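Cable sorting demos: how many is enough?

14 replies · 1025 views

trultham_tom
March 25, 2021

Hi all, long post, sorry in advance. I've been collecting teleop demos on our two-arm setup for a cable sorting task and I'm at 200 episodes as of last night. Cables go from the baskets at the back into the green tray, one at a time. The policy trained on the first batch is okay at reaching and pretty awful at picking just one cable out of a pile. It grabs three and drags the whole nest along with it. 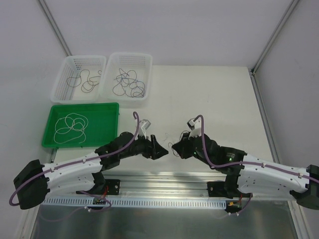 So my plan was to keep going exactly the same way until I hit 1025 (that's the number the Mavanov people used for their rope task and it's stuck in my head). Before I give up my whole spring to this, does that sound right to you? Or should I be changing something first?

Enditwood
Please don't do 800 more of the same thing! I did that last September and all I got was a very confident policy that failed in exactly the same spot. How many of your 200 start from a messy pile, and how many start after you tidied up a bit?

trultham_tom
Ummm. I shake the baskets every 5 episodes or so. Between shakes they're whatever I left behind.

Enditwood
Yeah, so most of your starts look alike. Shake every single time. It's boring, but it helped me more than anything else I tried.

macantsaoi_lab
I'm going to disagree a little. Shaking is fine, but the trouble here is the grasp, and you can't fix that with more starting positions if the person driving is sloppy. Do you pull straight up once you've got hold of one? Or do you wiggle it loose with the other arm?

trultham_tom
Both, depends on my mood lol. Sometimes the second arm holds the pile down, sometimes I just yank.

macantsaoi_lab
Well there you go. Pick one way and stick to it. The model sees two different answers to the same question and lands somewhere in between. I'd throw out the yank ones even if that leaves you with half.

Enditwood
I wouldn't throw them out! Tag them and train with and without. Disk is cheap, and redoing 100 episodes is a week of sore wrists.

macantsaoi_lab
Fair, tag them. But no new yanks.

wristcam_weekend
Jumping in with a side question: are you keeping the failed ones? I save mine if I recover within the same episode, like dropping a cable and picking it back up. Mine got a lot better at second tries after I stopped deleting those.

trultham_tom
I've been deleting every one of them, ugh. OK, new plan: shake every time, hold the pile with the left arm, keep the recoveries. I'll do 2 sessions that way and retrain before I touch anything else.

Enditwood
Post the numbers even if they're bad.

Share (5)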